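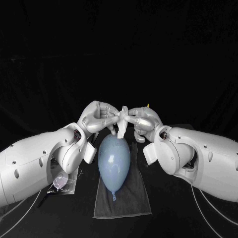 Flendeo hand balloon pump, four months on

I bought the Flendeo in January for my daughter's party and have used it for five events since, including a school fair and my brother-in-law's retirement do. It is a double-action hand pump, so it blows on the push and on the pull, and it comes with two nozzles and a short instruction sheet.

Setting up takes no time. The narrow nozzle pushes on and holds well. The wide one, meant for foil balloons, works loose after a while and I now hold it in place with my thumb. A standard party balloon takes 13 strokes to reach a decent size. Smaller ones for table decorations need fewer, and you have to go gently near the end or they go pear-shaped.

I had an Irnlow pump before this. It was cheaper and only blew on the push, and the handle split during its second party. The Flendeo handle is thicker and has a slight curve, which is kinder on the palm when you are doing an arch. Keegan Wihongi, who helped me with the one for the fair, has larger hands than me and found the grip cramped. He swapped to his own electric Wornel halfway through. That was faster, but loud enough that we had to stop talking.

Cleaning is a wipe with a dry cloth. The seal inside started to squeak in March and a dab of silicone grease sorted it. The instructions don't mention this.

A few things I would change. There is nowhere to clip the spare nozzle, so mine lives in an envelope. The barrel has no markings, and matching sizes for an arch means counting strokes or using a cardboard ring. I cut my own ring from a cereal box. The pump also does nothing for tying, and my fingers are sore after roughly 13 knots, so budget for a tying tool if you are doing a lot.

For a single party at home I would buy it again. For anything bigger than one arch, borrow an electric one.

Four out of five. I knocked a mark off for the wide nozzle.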